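This folder keeps the lunch recipes of the Colham kitchen group in plain text, one file per recipe. The files are made for people who cook at home and carry the food to work or school.

## What is inside

- `wraps/` – bean wraps, egg wraps, cold noodle rolls
- `boxes/` – rice and grain boxes, 60 files
- `soups/` – soups that travel well in a closed jar
- `notes.md` – corrections sent by readers, newest first

## Format of a recipe

Every file begins with the same short block:

```
title: Lentil wrap with pickled carrot
serves: 6
oven: 200 C
keeps: until next evening, in fridge
source: Timmermans notebook, p. 60
```

After the block come the ingredients, then the steps. Please write weights in grams. Spoon measures are fine for spices and oil.

## Sources

Most wraps come from the Timmermans notebook, which was typed by Seon-mi Min in January. Her handwriting notes are kept in square brackets. The Porkance recipes were sent by mail and have shorter steps, so a beginner may need to read them two times. I did not change their amounts of salt – for my taste they are a little high.

## Known problems

- The soup files use two different names for the same onion. I will fix it when I have time.
- Three boxes have no `keeps` line. Do not guess it, leave it empty.
- The dough in `wraps/korkesport-flat.txt` becomes too stiff with whole wheat flour. Add water by the spoon.

## Pictures
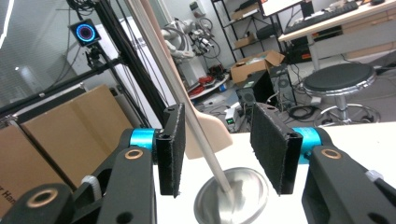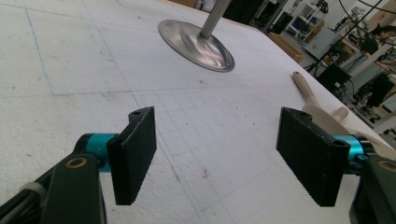
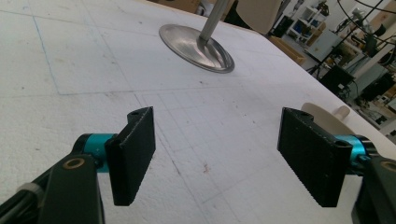 ## How to send a change

Open one request for each recipe, and write in the first line if you cooked it yourself. Changes of only spelling can go together. I read the requests on Monday evening.

## Use

You can copy and print everything here. If you publish a recipe again, keep the `source` line.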